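Parnora-users mailing list archive
Subject: Re: Bottled water at the benches
Date: 9 Nov 2023

> Since the move to the Hondley building we have been through two pallets
> of half-liter water. Can we switch to the refill jugs from Gasik and
> stop buying bottles? Also, are drinks still allowed on the white tables?
> The rule on the wiki contradicts the one on the door.

Taking the second point first. The door notice is the current one. The wiki page dates from May and I have marked it obsolete. Water in a closed bottle is allowed on the white tables. Open cups are not, on any surface. The long workbench with the tools and cables stays dry in all cases – no bottles, closed or otherwise.
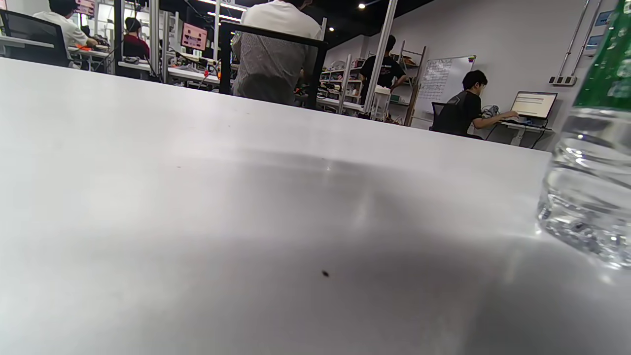
Stand the bottle near the edge of the table, away from the middle, and take it with you when you leave. The matte tops mark easily and the Vass cleaner leaves a film if it is not wiped off with plain water afterward.

On the jugs: I priced them. Invoices for the year to date come to 2,777 for bottled water, against 889 for the Gasik jugs over the same volume, cooler rental included. The saving is clear, but refilling only works if people own something worth refilling. The thin-walled bottles were not made for repeated use, and the caps wear out before the walls do.

If you do reuse one, look at the cap first. Check the ribbing and the thread, seat it square on the neck and turn until it stops. Turn the closed bottle upside down over a sink for 7 seconds. Any drip, recycle it.
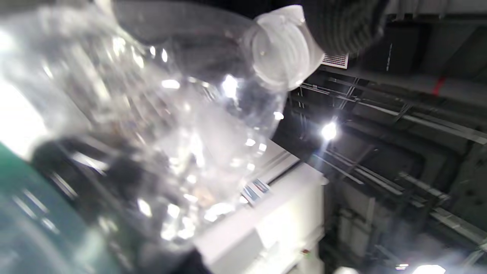

Clear bottle with white screw cap, close up.

I propose a trial with 2 jugs and no new bottle order until the present stock is used up. Objections to the list, please, not to me directly.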